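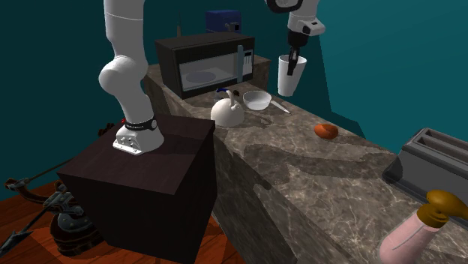 Simulated kitchen with a wood floor in a reddish-orange tone.

Fakine Opens Kitchen Flooring Showroom in Kutside

KUTSIDE — Fakine, a supplier of wood flooring for homes and small businesses, will open its second showroom in June. The new location is on the ground floor of the former Kandpal furniture warehouse and will deal mainly with floors for kitchens, dining areas and entryways.

The company has sold flooring from its main showroom in Prirnotora for seven years. Customers from Kutside have made up a growing part of its business, and many of them were driving to Prirnotora two or three times before placing an order.

"People want to see a board next to their own cabinet door," said Brijesh Vashisht, owner of Fakine. "They bring a door or a drawer front in the car, then go home and think of something else they should have brought. We wanted to be closer to them."

The showroom will carry 48 floor finishes, from pale oak to dark walnut, with a larger share of warm red and orange tones than the company has stocked before. Each finish will be laid in a panel big enough to stand on. Smaller samples can be borrowed for up to a week with a refundable deposit.

Kitchen floors account for about half of the orders Fakine takes, and they also bring in the most questions. Buyers ask about spills, chair legs, pets and whether a wood floor can run under a dishwasher. Staff at the Kutside showroom will go over these points during free planning visits, which last one hour and can be booked by phone or at the front desk. Customers should bring room measurements and note the height of any existing floor in the next room.

Umesh Saxena will manage the new location. He has worked for Fakine as an installer and later as an estimator, and will continue to visit homes for measuring in the mornings.

"Most of the trouble I see starts under the floor," Saxena said. "If the subfloor is damp or uneven, the finish you pick won't matter much. I would like to look at it before anyone pays for boards."

Fakine installs in Kutside, Prirnotora and the towns between them. Installation of a typical kitchen takes two days, not counting the time boards need to sit in the house before they are laid. Removal of old tile or vinyl is quoted separately. Customers who prefer to do the work themselves can rent a floor nailer and a moisture meter from the showroom.

The company will also take back unopened boxes left over from a job — a service now offered only in Prirnotora. Returned boxes must be in their original wrap and come with the receipt.

The showroom will open at 9 a.m. and close at 5 p.m. Parking is behind the building, with the entrance on the loading dock side. A ramp is in place at the same door.

About Fakine
Fakine sells and installs solid and engineered wood flooring. The company is based in Prirnotora and is privately owned.

Media requests may be directed to Brijesh Vashisht at the Prirnotora showroom.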